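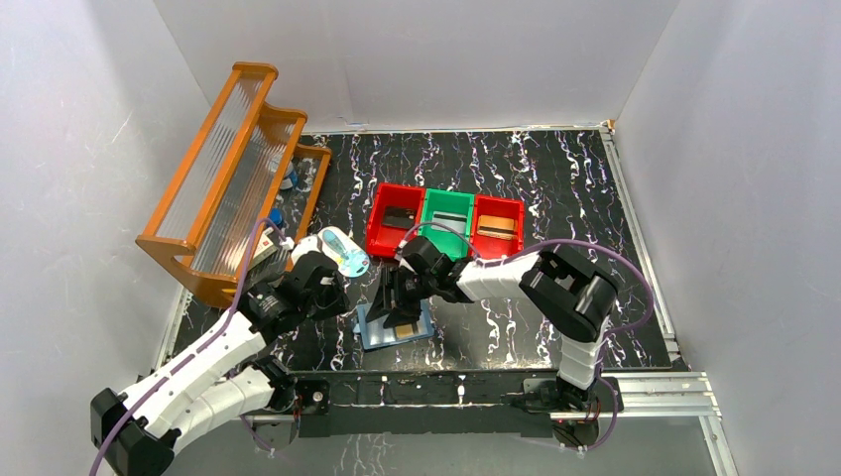

February, cell 2, notebook continued from the previous page

Left arm stopped again in the middle of a pick from the wooden rack. Fault 341 on the controller, the same one as before the gripper change. Kolgate's manual says only "joint load outside limit", so I spent the morning looking for what the load is.

Log from Relon: the run stopped at cycle 1181. The wrist current climbs slowly over the last 3 cycles before the fault. A collision would give one sharp peak, and there is none. I think now of the cable. It goes up along the white link and bends over close to the rack, and when the wrist turns fully to reach the lowest tier, the cable has no more slack and begins to pull.

Tried by hand, motors off:
Wrist to the bin pose – cable moves freely.
Wrist to the upper tier – free.
Wrist to the lowest tier, far end – I feel resistance in the last part of the turn. Repeated it, same result.

The right arm has a much bigger loop at the elbow and has never given 341. But a big loop is also not so good, it can catch on something when both arms work over the bins. I don't want to copy it without thinking.

One safety point, and this is my own mistake. After the first stop I cleared the fault from the screen while my hand was still inside by the tray. The arm did not move, but it is allowed to move after a reset. Ronja Tveit saw it and told me, correctly. From now on: emergency stop pressed in before any hand goes over the table, and reset only from outside. I put it on the door sheet also.

To do:
Move the first cable clip on the left arm lower, more slack at the wrist.
Ask Backlund if the cable jacket can be checked without taking it off.
Lower the speed for the rack picks until this is solved.
Run the full rack sequence again overnight, only with the left arm.

Right arm stays parked until then.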